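How to Reseal the Joint Between a Sink and a Countertop
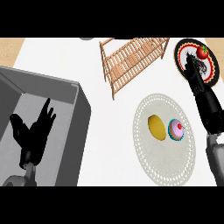

Filed under: Kitchen > Repairs and Maintenance
11 Dec 2013

A failed bead of sealant lets water run under the sink rim and into the cut edge of the countertop. Replace the full bead. Patches over old silicone do not bond.

You will need 100% silicone sealant (kitchen and bath grade), a caulking gun, a plastic scraper, denatured alcohol, lint-free rags and painter's tape. We used Elden clear silicone and an Inora scraper with replaceable blades. Any equivalent will do.

Removing the old bead

Cut along both edges of the bead with the scraper held nearly flat. Pull the strip out in long pieces. Soften what is left with silicone remover and wait as long as the label says. Metal blades will scratch most sink finishes.

Wipe the joint with alcohol and let it dry overnight. If the countertop edge feels soft or swollen, stop and deal with that first (see Repairing Water-Damaged Edges).

Applying the new bead

Run tape along both sides of the joint, leaving a gap of 4 mm. Cut the nozzle at an angle to match. Start at a back corner and push the gun at a steady speed, keeping the nozzle in contact with both surfaces. Smooth the bead in one pass with a wet finger, then pull the tape while the silicone is still soft.

Curing

Keep the joint dry for 24 hours. In a room below 50°F, allow 2 days. Check the bead every March and replace it if it has lifted at any point.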